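Visit report: Witia drive recovery workshop, Fellau

Attending: Annick Tanguy, Benoît Lecomte
Hosts: Ludivine Besson (workshop lead), Timothée Caron (intake and records)
Date of visit: 8 June 2018

The workshop occupies the ground floor of the former Marchal print works in Fellau. The purpose of the visit was to see how hard drives are handled between arrival and either resale or destruction, and to check whether the route would suit the older drives we hold in storage. We arrived at the loading door on the north side. Visitors sign in at a counter, leave bags in a locker, and are given a wrist strap and a coat. Phones may be kept but have to stay in a pocket inside the work area.

Intake

Drives arrive in two forms: loose, usually in foam-lined boxes, or still seated in the caddies they were pulled with. The workshop prefers the second. A drive that travels in its caddy has some protection at the corners, and the person unpacking it can hold the rails and keep fingers off the circuit board. Caron showed us a pallet that had come in with everything tipped loose into a single carton. These are accepted, at a higher handling charge, and the customer is warned that the resale yield will be poor.

Each drive is given a barcode label at intake. The label goes on the caddy if there is one and on the side wall of the drive if there is not. It is never placed over the manufacturer's label or on the board. The record at this stage contains the customer reference, the carton number, the interface type, and a condition grade from A to D. Serial numbers are added later, at the bench, where the light is better. Caron said that reading them at intake had produced too many errors, mostly confusion between 8 and B.

The storage racking behind intake is rated for 760 drives in caddies. On the day of the visit it was nearly full, and an overflow shelf had been set up along the corridor.

Visual inspection

Inspection is done before any power is applied. The drive is turned underside up and the board is looked at under a lamp. Besson went through the points in the order used on the bench sheet:

Burn marks or discoloration near the power input
Components missing or knocked off the board
Lifted or corroded traces
Bent, pushed-in or missing connector pins
Screws missing from the board
Signs of a previous board swap

Pin damage is the most frequent cause of rejection on older drives with exposed pins. A bent pin can usually be straightened with a hollow tool of the right bore. One that has been bent twice is likely to break at the base, and the workshop does not attempt it. Repair of the header itself is not offered.

We asked about labels on the circuit board. Some boards carry a small printed label with a revision or batch code, and this is copied into the record when it can be read. The code matters if the drive is later used as a donor for parts, as two drives of the same model may carry boards that are not interchangeable. Where the label has faded or come away, the drive is graded normally but is marked as unsuitable for donor stock.

The drive should stay in its caddy during this step if the board can be seen from below. Most caddies have side rails and leave the underside open, so this is rarely a problem. Closed trays have to come off first.
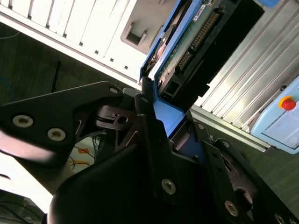
Removing the drive from the caddy

Caddies are removed after inspection and before testing. The usual design has a rail along each side and screws through the rail into the drive. Tool-free types hold the drive with pins on the inner face of the rail; these are opened by flexing the rail outward, and they crack if they are cold. Besson asks that deliveries received in January stand indoors overnight for this reason.

Screws are sorted by thread into small bins, each holding 200. The bins are weighed to check the fill. Mixed threads were a problem in the past, and a coarse screw forced into a fine hole will strip it on the first turn. Stripped holes drop a drive by one grade even when everything else is sound.

Empty caddies are sorted by color and latch type, wiped down, and stacked in crates. The matching is less simple than it looks. Several suppliers have used a similar shade for parts that do not fit the same bay, and the sorters work from a board of reference samples fixed to the wall. The Fukano samples take up a whole row of that board. Caddies with broken latches go to plastics recycling after the metal parts have been taken out.

Testing and erasure

The test room is separated from the bench area by a glazed partition. It was noticeably warmer, and we did not stay long. Drives are spun up, identified, and given a short self-test. Those that pass are erased with a full overwrite and a verification read. A drive that reports any failed sector during verification is sent for destruction. We raised the question of partial reuse for non-sensitive material. Besson's answer was that the workshop will not keep two standards, and we consider this reasonable.

Raphaël Masson, who runs the test room, gave the throughput for the previous month as 1,362 drives completed. The limiting factor is erasure time. Older small-capacity drives should be quick on paper, but their slower interfaces take back much of the advantage, and adapters for them are in short supply. Our own stock would fall mostly into this group.

Destruction

We saw the shredder but it was not in use. Boards are taken off before shredding and collected separately for metals recovery; the connector pins are left in place on the board. Certificates are issued per carton as standard. A per-drive certificate is available – this has to be requested at intake and cannot be added afterward.

Points for follow-up

Lecomte to confirm how many of our drives are still in caddies, and whether the keys for the locking type have been kept.

Tanguy to ask Caron for the current intake form. The copy we were given is version 2, and he mentioned a newer one with a separate field for caddy condition.

Packing: if we go ahead, drives should be left in their caddies and placed on edge with card dividers. Cartons over the weight marked on the loading door will be refused.

A quotation is expected in two parts, one for handling and one for destruction. Resale credit is calculated after testing and is not included in either. Parking at the Fellau site is behind the building; the entrance from the main road is closed to vans.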